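October, evening

Rain until 4 and then nothing much, just gray. I had meant to go to Traltton for the stamps and a loaf but stayed in and did the paper instead. It has been on my list since summer.

The paper is everything left over from the cards I made for the Drerska fair, plus two packs from Skov that I bought when they were closing out the old colors. I had let it all slide together in the bottom drawer and the corners were getting bent. I took the drawer out completely, carried it to the table and sorted by color first and size second. Size first would have been faster. By the time I saw that I was halfway through the greens, so I kept going.

The Skov packs are marked 18 colors each. I don't remember half of them ever coming out of the wrapper. There is a mustard I will never use. I put that aside for shopping lists.

Lunch was soup from yesterday. Called the dentist and got moved to next month — fine with me.

In the afternoon I went through the purples. There are more of them than I thought, and they go from a gray that is hardly purple at all up to a dark plum. The lilac is the one I like best and I want it for the winter cards, folded once, with the white ink. I tried the ink on a scrap and it sat well enough, though it needs two coats and a long wait between them. Red will not work on it. Blue might.

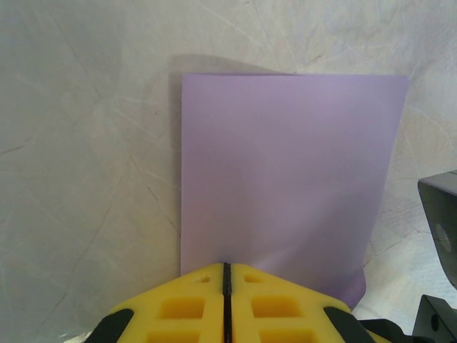
I still have to decide on the size. The envelopes from Drina are the small kind, and I have 14 left, so either I cut the cards down to suit them or I order more. Cutting down wastes a strip off every sheet. The strips could go for bookmarks or gift tags, but I have said that before and there is a whole shoebox of strips in the closet to show for it. I think I will order the envelopes.

Wiped out the drawer before putting it back. It had pencil shavings in the corners and one dried-up glue stick. The light colors are on the left now and the dark on the right, with a piece of cardboard between — it slides well and closes all the way, and it hadn't done that for a long time.

Did not get to the ribbon. Need: stamps, bread, white ink, a new blade for the cutter. Bed at 10.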